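# Vehicle Technician (Light Commercial and Motorhome), Tramville

Bowen Vehicle Repair, Tramville. Full time, permanent. Reports to the workshop manager, Meinir Gethin.

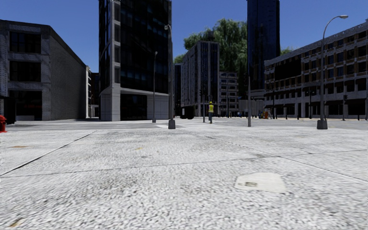 The post is a replacement for a technician who is moving to our Zisthorpe site in July. A handover period of 4 weeks is planned, so we would like the new technician in place before then if notice periods allow.

## The work

The workshop services and repairs panel vans, minibuses, camper conversions and coachbuilt motorhomes up to 3.5 tonnes. Heavier vehicles go to Zisthorpe. Last year Tramville closed 1,445 job cards. Most were servicing, brakes and MOT preparation, and the remainder were diagnostics, clutches, timing belts, suspension and cooling system work. Engine rebuilds are sent out.

The technician will:

- carry out scheduled servicing to the manufacturer's sheet, including fluid changes, filters and service light resets
- diagnose electrical and engine management faults using the workshop's scan tool, a multimeter and wiring diagrams
- remove and refit gearboxes, clutches, flywheels and driveshafts
- inspect and repair brakes, steering and suspension, including air-assisted rear suspension on motorhomes
- prepare vehicles for MOT and rectify failures
- check split-charge systems, leisure batteries and 12-volt habitation wiring
- road test vehicles before and after repair
- write up each job card on the day the work is done, with part numbers, torque figures where the sheet asks for them, and any advisory items

Gas appliance work is not part of the job. It is booked separately with a registered engineer, who attends on alternate weeks. The technician isolates the gas supply at the cylinder and leaves it at that.

Job cards are kept in Claletti, a workshop booking program. Training on it takes a morning. Estimates are prepared by the front desk from the technician's notes, and a customer is not charged for work which does not appear on the card.

## The workshop

There are three ramps. Two are two-post lifts and the third is a four-post lift with a long bed and a jacking beam, used for motorhomes. Door height is 3.4 metres. Coachbuilts with roof-mounted air conditioning must be measured before they are driven in.

The firm provides specialist tooling, diagnostic equipment, timing kits, the transmission jack, overalls and gloves. Technicians supply their own hand tools and box. Tools are insured on the premises overnight against an itemised list, which must be handed in during the first week and updated when anything is added.

Parts are ordered through Inmaculada Escobar in stores. Two deliveries arrive each weekday, one before opening and one in the early afternoon. When a part is on back order the vehicle is moved to the yard and the customer is told the expected date by the front desk. Technicians should report a change to that date as soon as they hear of it. Many of our customers travel in their vehicles for part of the year and have ferries or pitches booked.

## Hours and pay

- 40 hours a week, Monday to Friday, 8.00am to 5.00pm with an unpaid hour for lunch
- £17.80 to £20.50 an hour depending on qualifications and experience
- overtime at time and a half, by agreement
- 28 days' holiday including bank holidays
- workplace pension
- tool allowance of £200 a year, paid with the first wage after your start date and each anniversary
- a further £70 for each breakdown call-out attended outside normal hours

Call-out is shared between the technicians on a rota and can be declined by new staff for the first six months. The workshop does not open on Sunday.

## Requirements

Essential:

- Level 3 qualification in light vehicle or heavy vehicle maintenance and repair, or time-served equivalent
- at least three years' workshop experience since qualifying
- full UK driving licence
- able to read a wiring diagram and carry out a voltage drop test without supervision

Useful:

- category C1 entitlement
- MOT tester status, class 4 or class 7
- experience of motorhome chassis, in particular front-wheel-drive platforms with extended rear frames
- refrigerant handling certificate

Applicants without a Level 3 who are part way through one may still apply. State the awarding body and the units left to complete.

## How to apply

Send a CV and a short covering letter to Sioned Edwards at the Tramville office, by post or by hand at the front desk. The letter should say which vehicles you have mostly worked on and what notice you have to give. Do not send original certificates. They will be asked for at interview.

Interviews are held at the workshop with Meinir Gethin and Rhodri Bowen and last an hour. The second half is practical: a lighting fault on a van, set up beforehand by Ctibor Hájek, to be traced with the workshop's meter. Bring safety footwear. Travel costs are not paid.

Applicants who would like to see the workshop first can ring the front desk and arrange to call in after 4.00pm on a weekday. No agencies.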